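March, bench notes, load carriage prep, Jugah group

Changed the ruck progression for the middle block. Old plan went up in weight and distance in the same week, and shins were sore by week five. Now distance holds while weight goes up, then the other way round. Long ruck moves to the end of the week, no running the day after.

Swim work stays at 2000 per session, broken into sets of 268 with the remainder easy. Odd number, but it matches the loop at the Skundville pond. Timed 1000 every second week, fins off.

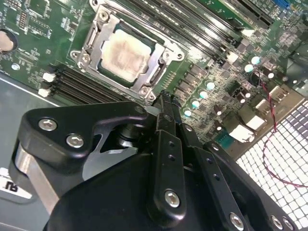
Maritza Echeverri thinks the timed swim should come before the lift, and that two-a-days with squats in the morning are wrecking the kick. She would drop step-ups to every other session too.

Tried her order on paper. It works if the lift goes to 4 p.m. Step-ups stay for now, 388 total with the light pack. Ask Min-kyu for his split times from the last block. Spare pack straps still on order.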